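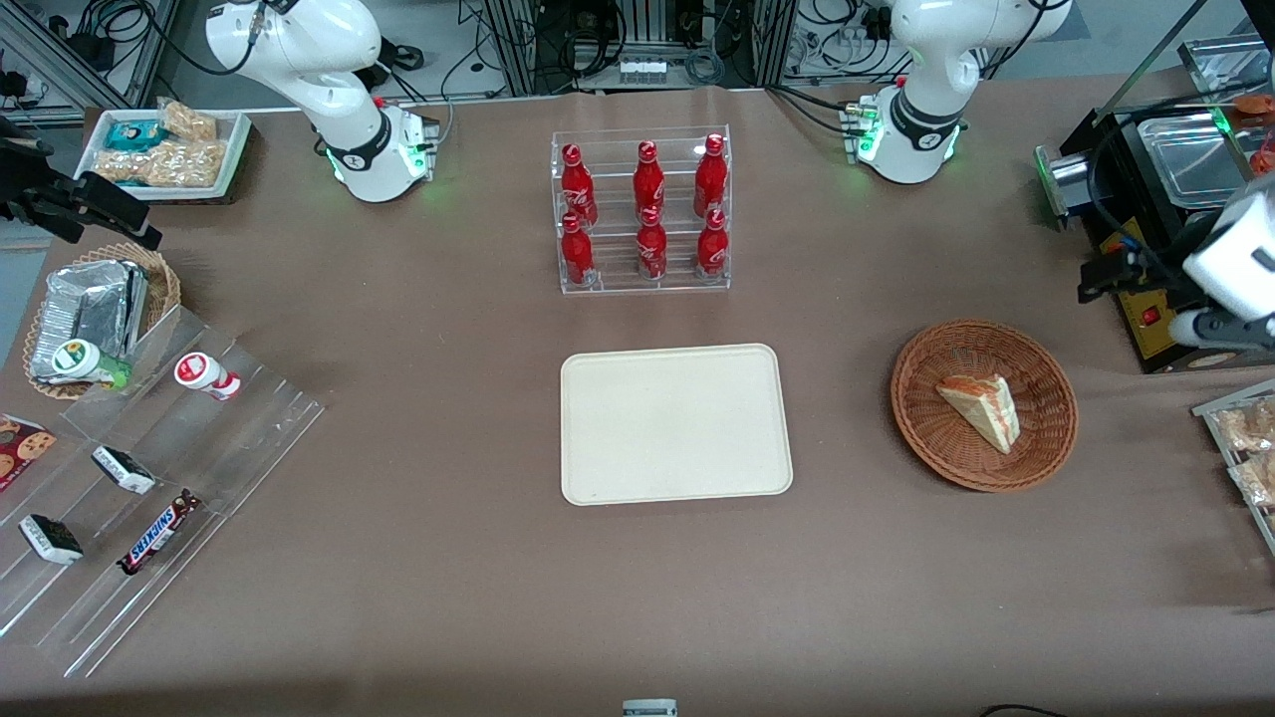 Workshop Tips: Teaching a Two-Arm Robot to Serve Snacks

Posted Apr 9, 2024 by Kanitz Workshop Notes

These tips are for people who already have two arms bolted to a table and want to teach them a small serving job, for example to take a bottle from a rack and put it on a tray. I teach this work in two ways. Sometimes I hold the arm and guide it by hand, and sometimes I sit at the remote station and drive both arms with the hand controllers. Most tips are good for both. Where they are not, I write it.

Before you start

Cover the table with plain paper, one color, and pull it flat. We use the brown kind on a roll. A shiny table gives reflections to the cameras, and a patterned cloth makes it hard to see where the edge of a tray is. Tape the paper underneath, never on top, or the gripper will find the tape.

Put the tray in the middle, where both arms can reach it without stretching. Then move each arm by hand to each place it must visit. If you feel the elbow go stiff or the wrist turn around by a large angle, the object is in a bad place. Move the object. It is much quicker than to fight with the arm for the whole afternoon.

Mark the feet of racks and baskets with a soft pencil on the paper. After a knock you can put everything back in one minute.

Bottles

A rack with two tiers is nice for practice. Ours is clear acrylic and we keep six red Coca-Cola bottles in it, three up and three down. Begin with the lower tier. The front bottles have free space before them, and a beginner at the remote station will need this space.

Clear acrylic is difficult to see on the screen. I put a thin strip of matte tape on the front lip when a new person drives. Take it off before you record, or leave it for all the recordings. Do not mix.

Aluminum bottles make a dent if the grip force is too high, and a dented bottle then sits crooked in the rack. Start low and go up slowly. Wipe the fingers of the gripper with a damp cloth and let them dry before the next round. When you lift, go straight up until the bottom is clear of the rack, and only after this go sideways. People like to cut the corner, and the robot will learn to cut it too.

Cake and other soft things

One slice of cake in a wicker basket is a harder job than six bottles. Approach from the two flat sides of the wedge, as near to the wide end as you can. The pointed end breaks.

Guiding by hand is better here, in my opinion. Through the controllers you do not feel when the sponge begins to give. With your hand on the arm you still don't feel the sponge itself, but your face is close to the work and you see it well.

Change the slice often. A slice which was gripped many times becomes flat at the sides and it is no more the same object. Dry cake from yesterday is easier to grip than fresh cake, so please don't be too proud of yesterday's cake. Food from the practice table is not for eating.

Bars and packets

A stepped display with lanes is good for bars. Set a few of them diagonal in the lane, or lay a yogurt drink on its side on the top step. In a real shop things are never straight, and if you show only straight bars the robot will be lost when one has turned.

Grip a wrapped bar across the middle, not by the end fold. For nut packets and cookies in a bag, push the contents gently to one side first, then take the empty part of the film.

Foil containers in a stack like to stick together. Separate them with your fingers before each session and put them back loosely. A sheet of paper in the basket under them stops the rims from catching in the weave.

Countertop grill

If you have a grill or press on the table, do the first sessions with it unplugged. Learn the path around it cold. Keep the shallow tray on top in the same position every time, and keep your own sleeves away when you guide by hand, also when it is cold, so that it becomes a habit.

Recording

Go slower than you want. Stop for a moment before each grip and after each release. If you make a mistake, finish the movement, open the gripper, go home and begin again. Throw the bad one away the same day. For our bottle job we recorded 206 rounds in September and kept 134. I was sad about this number at first, but the arms worked better after the cleaning.

Change driver after 7 rounds. Tired hands make small shaking, and it stays in the data.

Write down for each session who drove, which grip force, and what was moved on the table. A paper notebook is enough.

Cables

Coil the cables behind the table and tie them to the aluminum profile with hook-and-loop strips. Leave a free loop at every joint that turns. Before you switch on, look along the front edge also. One cable always comes creeping there.

Filed under: Workshop Tips > Robots & Automation > Teaching by Hand

Contact Kanitz | © 2024 Kanitz. All rights reserved. | Back to top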